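Gastholm Students to Enter Gear Assembly Event at Lalden Robotics Meet

GASTHOLM, February – The robotics club at Gastholm Technical High School will send a team to the assembly event at this year's Lalden Robotics Meet, the school announced. It will be the club's first entry in the event after 2 years of competing only in line following and maze runs.

The assembly event asks teams to program a robot arm to pick up loose machine parts and put together a small gear train. Each team gets 4 timed runs, and the best run counts. Parts are placed by the judges before each run, so students can't rely on fixed positions.

Club members have been practicing after school on a bench setup that includes plastic gears, bearings, bolts and washers. A wrist camera lets the students see what the gripper is doing at close range.

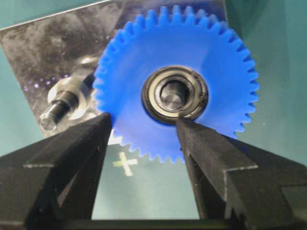

Recordings from practice are saved and labeled by the students. The club has 386 of them so far and reviews a batch at the start of each meeting.

"Most of our time goes into grip," said Fuad Workneh, a junior and the team's lead programmer. "If the gear tilts a little when you pick it up, you won't get it onto the shaft. We changed the approach angle in January and then had to redo a lot of code."

Simone Evangelista, who teaches engineering and advises the club, said students with no programming background handle calibration, part sorting and the run log. "They rotate jobs every month, and everyone drives the arm at some point," she said.

Travel costs are being covered by Dovik, a local machine shop. Worku Hall at Lalden will host the meet, and seating for 40 visitors from Gastholm has been set aside. Families can sign up at the school's main office until 4 p.m. on school days.

Contact: Simone Evangelista, Engineering Department, Gastholm Technical High School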